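Finishing the side panel of a flat beige wardrobe
Home and Storage board, 6 replies

plallari_reader
Posted September 21, 2019
Hello everyone. I have a tall wardrobe, model Cukholm, which I bought second hand in January. The side is a flat beige surface with no pattern at all. I want to move it to the other wall, so this side will be visible from the door. My question is about cleaning. I tried warm water and a soft cloth, but in the evening light I see stripes.

horix61
Stripes come from too much soap. Use one drop in a full bucket, then dry at once with a second cloth. Do not rub in circles.

plallari_reader
Thank you. I did use a lot of soap, I must admit. I will repeat it tomorrow with less.
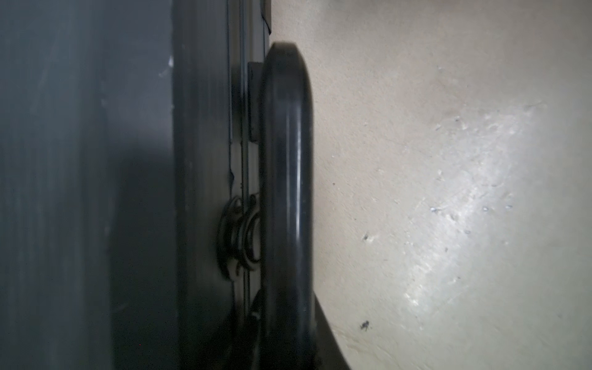

I also want to ask about felt pads. The floor is soft wood and the wardrobe is heavy, and I am afraid to pull it.

Rostami_238
I do not agree about the circles. I always clean in circles and my doors are fine. For the floor, forget the pads and put an old blanket under the feet. Two people, slowly.

horix61
On a shiny door maybe. On a plain light side you will see every circle when the lamp is on.

Rostami_238
Then we have different lamps.

plallari_reader
Please, no fight about lamps :) I have the blanket, so I will try this first. Must I take out the shelves before we move it?

horix61
Yes, shelves and rail out, and tape the doors closed. I left mine in once and one hinge was bent after.

Rostami_238
Here we agree. Use paper tape, the brown one leaves glue.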